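Frequently Asked Questions

How do I book a table at Penry?

The easiest way is to send us a note through the contact form, and one of us will write back, usually by the next morning. We keep the front tables open for people who wander in, so please don't stay home just because you forgot to book! If there are more than seven of you, though, do let us know ahead of time so we can push a couple of tables together and make sure everyone has a chair.

Can I bring my own games?

Of course you can, and we love it when people do. Our own shelves hold up to 800 titles, from old family favorites to the sort of thing that takes a whole afternoon just to set up, but there's always something we haven't got. The table fee stays the same either way.

What does it cost to play?

Playing is free until noon. After that there's a small fee per person, which covers you until closing, and children under five don't pay at all. Members of the Plundotik club get their fee taken off the first drink (hot chocolate counts, and so does a refill).

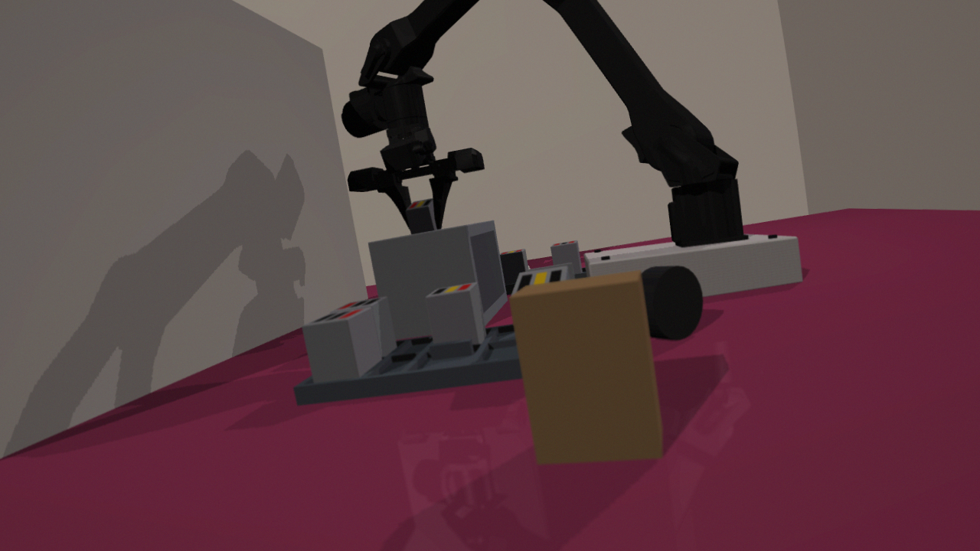 Do you teach the rules?

Yes, gladly! Tell us how long you'd like to play and whether you enjoy being a little bit mean to each other, and we'll pick something and sit down with you for the first round. Florkeo is the one we teach most often, and it takes maybe ten minutes to get going. Fititz is longer and has a rule about trading that trips up everybody the first time, us included, so give yourself a whole evening for that one.

A piece was missing from the box. What should I do?

Please just tell us at the counter. We won't be cross, and we keep a big drawer of spare pawns, dice and cubes, so we can nearly always find something to stand in.

Can I borrow a game to take home?

Club members can borrow one game at a time for two weeks. There are 300 games in the lending section, all with a green sticker on the spine. In November we ask for them back a few days early, as we do our yearly sorting then and like to have everything on the shelf.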